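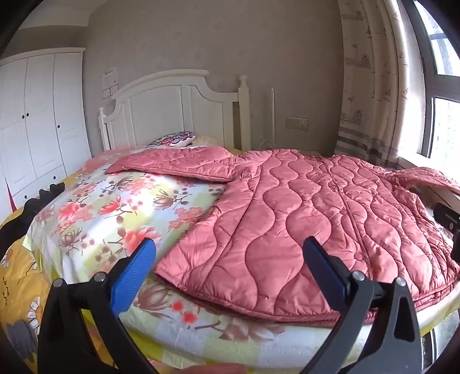 Does the special give away who burned down the hotel? One viewer asked us that within an hour of the trailer going up, adding that she was only on the second series and would never forgive us if it did. It's a fair worry, so we've put the answer first.

Yes, it does, but not until the last part. Everything before the third advert break is safe for anyone who has got as far as the end of series two. After that we talk freely about the fire, the wedding and the business with the ferry. A caption comes up on screen before the spoilers start, so you'll have time to grab the remote.

What is the special?

Goodnight, Padadska is a two-hour documentary about the soap that ran on Itovach for 700 episodes and then stopped, in the middle of a story, with one week's warning. We've wanted to make it for years! It covers how the show began, how it was made at such a mad speed, and what was meant to happen next.

When is it on?

It goes out on Itovach in October at 9 pm, with a repeat the following afternoon at 2 pm. The exact night will be added to this page as soon as the channel confirms it. Please don't go by the listings that have been passed round on the fan boards, as two of them disagree with each other and neither came from us.

I never watched Padadska. Will I be lost?

Not at all. The first fifteen minutes set up the island, the two families and the hotel, and we tested that section on people who had never seen a minute of the show. Most of them wanted to start from episode one straight afterwards. If you like to be prepared, watch the first episode and then episode 97, the one with the power cut. Between them they tell you nearly everything you need.

Can I watch the old episodes anywhere?

Some of them. Itovach has 400 on its catch-up service, in order from the start. The rest are held on tape and are being copied across a batch at a time - slow work, and we don't control the timetable. We'd love to see all 700 up there one day.

Is it true that there are missing episodes?

There were, and this is the bit we're most excited about. For a long time eleven episodes from the first year were thought to be gone. Nine have now come back, in good condition, from a store room at the old Núñez studios, still in their labelled cases. You'll see clips from four of them in the special, including the first meeting between the sisters, which hasn't been on television since the night it first went out. The other two are still lost. If you recorded the show at home in its first year, do look in the loft.

Will you show the ending that was never filmed?

In a way. The scripts for the last six episodes were finished before the show was dropped, and we have copies of all of them. Members of the original cast sat round a table and read the final one aloud, start to finish, with no rehearsal. We've used eleven minutes of that in the programme. The whole reading runs to forty minutes and will go up on catch-up as an extra once the special has been shown.

Are all the main cast in it?

Nearly all. Three said no, politely, and we've respected that. We haven't used anyone's old interviews to fill the gap, and there are no lookalikes or acted scenes.

Who made it?

Titton, a small company with six full-time staff, most of whom rushed home from school to see the show. We paid for the first few interviews ourselves and Itovach came on board after that. The channel did see the film before it was finished, and asked for two changes. One was a legal point and the other was a spelling mistake.

Is it suitable for children?

We'd say twelve and over. There's some swearing in the interviews (the make-up department has a lot to answer for) and one frank talk about drinking on set. The fire scenes are shown in full.

Will there be subtitles and audio description?

Subtitles, yes, on both showings and on catch-up. Audio description will be on the catch-up version only, from the day after the first showing.

Can I come to the screening?

We're putting it on a big screen in September for an audience of 200, at the Núñez building, in what used to be the hotel lobby set. Places are free and will be drawn by lot. The form opens in August and there'll be a link at the top of this page. One form per household, please, and each lucky form gets two seats. There's level access at the side door but parking is very tight.

Is Padadska coming back?

We don't know! We make documentaries and have no say in it. If you'd like to see it return, write to Itovach - they do read their post, and a letter about a certain scene or character will go further than a petition.

My question isn't here. What now?

Use the contact form at the foot of the page. We reply to everything, though it can take up to ten days when a new trailer has just gone out.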